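**Wallino opens a purchase planning service for hotels and guest houses that are thinking about bed-making robots**

*The first group of properties starts in July. The applications are open now.*

Wallino, the company that advises small and mid-size accommodation businesses on their equipment, announces today a planning service for owners who want to buy or rent robot arms for housekeeping work. The service helps the owner to decide how much to spend, in which year to spend it, and which rooms are suitable for the equipment. Wallino does not sell robots and does not receive a commission from the companies that make them.

The service was prepared during the past winter together with Neltine, a group of guest houses with 364 beds in total. Neltine had received three offers for the same kind of equipment, and the prices were not possible to compare. One offer included the training of the staff, another one included only the arm, and the third was a monthly rent with a minimum period that was written on the last page.

"We had money in the budget, but we did not know what question we should ask to the supplier," says Assunta Monti, operations manager at Neltine. "With Wallino we wrote one list for all of them. After this, two of the three offers became more expensive than we thought, and we could speak about it calmly."

The planning work begins in the rooms. A Wallino advisor visits the property and notes how each bed stands, how much free floor there is beside it, where the power outlets are, and what kind of linen is in use. These points have a direct effect on the cost. A bed that stands in a corner can be reached from fewer sides, and the owner may need a different mount or must accept that one part of the work stays with the staff.
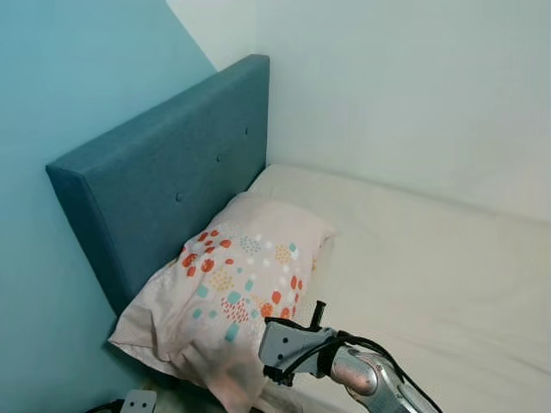

*A robot arm near the pillow of a bed placed in the corner of a room.*

Patterned pillowcases, padded headboards and fitted sheets are also noted during the visit. Suppliers often show their equipment with white linen and a bed in the middle of a large room, and Wallino asks them to give their offer for the rooms that the customer really has.

After the visit the owner receives a written plan. It contains:

- a cost table for 6 years, with purchase and rent side by side
- the costs that are often missing in the first offer, such as spare gripper fingers, cables, insurance, software fees and the hours for training
- a list of rooms in order of suitability
- the text of a request for offers, ready to send to suppliers
- a proposal for a trial period, with the conditions for stopping it

The plan is delivered within 30 working days after the visit. For properties which are not ready to buy, the plan says this clearly and proposes a date for looking at the question again.

"In some plans our advice is to wait one more budget year," says Ottavio Caputo, head of advisory at Wallino. "The owner pays us for the plan and not for the machine, so we are free to write this. I would like that people read the table first and watch the supplier's video second."

Ea Kjærgaard, who is responsible for the cost model, explains that the largest differences between the offers come from maintenance. "Two arms can have almost the same price on the day of purchase. In the fourth year they are very far from each other. We ask the supplier to write the maintenance price for every year, and if the supplier does not write it, we leave the field empty and the customer can see that it is empty."

Properties that apply for the first group can receive a discount of up to 40 percent on the planning fee. The discount depends on the number of rooms and on the distance of the visit. It can't be used for the equipment itself.

The applications are made with the form on the Wallino website. Please have ready a simple floor plan, the number of beds and the housekeeping hours of the last year.

**About Wallino**

Wallino gives independent advice on equipment to hotels, guest houses and student residences. Its earlier work includes laundry machines, kitchen equipment and electronic locks.

**Contact for the press**

Ornella Cattaneo, Wallino press office

Interviews with Ottavio Caputo and Ea Kjærgaard are possible by phone in the morning, from 9:00 to noon.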